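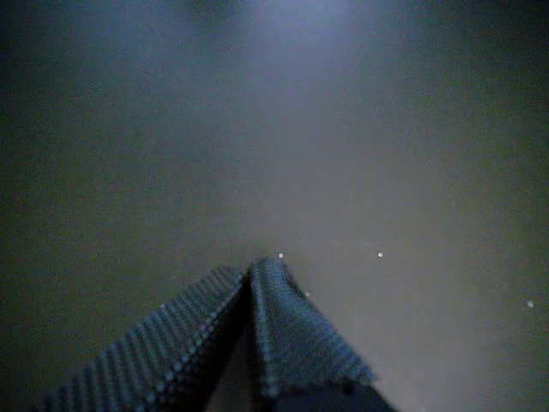
farah_knits
Finally repainted the back wall of my craft room! Grambridge eggshell in a murky gray called Plirmont, two coats, and I love it so much I keep walking in there just to look. Has anybody else gone dark in a small room?

tanabe_a
Love a moody gray! Mine is the hallway. Two coats wasn't enough for me though, I did a third and it evened right out.

motherofpins
Have to disagree with going dark where you sew. I did it in February and couldn't match thread to save my life. Went back to white within a month.

farah_knits
Oh no! I mostly knit, so I'm hoping I get away with it. And I have a good lamp - the Flandow clip one.

tanabe_a
A lamp fixes most of it. Get a daylight bulb and you're set.

motherofpins
It does not fix navy vs. black, Akihiko :) but ok, for knitting I'd give it a try.

gus70
What did you do about the trim? I'm stuck on mine and would love to go the same color all over

farah_knits
Same color, all of it! Do it do it do it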